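Search this site Search Go

August
By the Stutcombe Away Days blog

I had wanted to get to Stutcombe for years, ever since my uncle brought home a scarf from a cup tie there, so when the club announced an open day I booked the bus before I'd even asked for the time off! The ground holds 1,182, with 559 seats in the one proper stand, and the rest is grass bank and railings.

The tour cost nothing and ran a good bit longer than promised. We got the home dressing room (tiny), the boot room (smellier than tiny) and then the tunnel, where you have to duck if you're tall. I did not duck. Out on the field the groundskeeper let us walk the touchline but not one step over it.
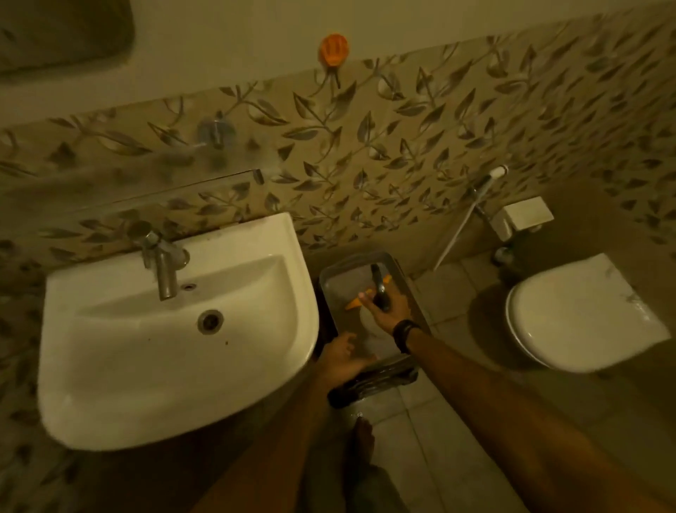

Hands working in the tub, between the basin and the toilet.

After lunch there was a 60-minute friendly against Rustisov, who'd come over with a very young side and pressed like mad. Stutcombe went ahead from a corner, Rustisov leveled with a lovely chip, and it stayed 1-1. The keeper in the Fostov-sponsored shirt (bright green, I want one) made the save of the day right in front of us.

I finished up in the Weerakoon Lounge, where they've framed 70 years of team photos, and nearly missed my bus looking for my uncle's favorite winger. Didn't find him. Going back for the league opener.

Comments (3)

bankside_blue: They played two halves of 30, felt about right in that heat.

Goalkick: Did you try the pies?

railings1: The away end floods in winter, bring boots.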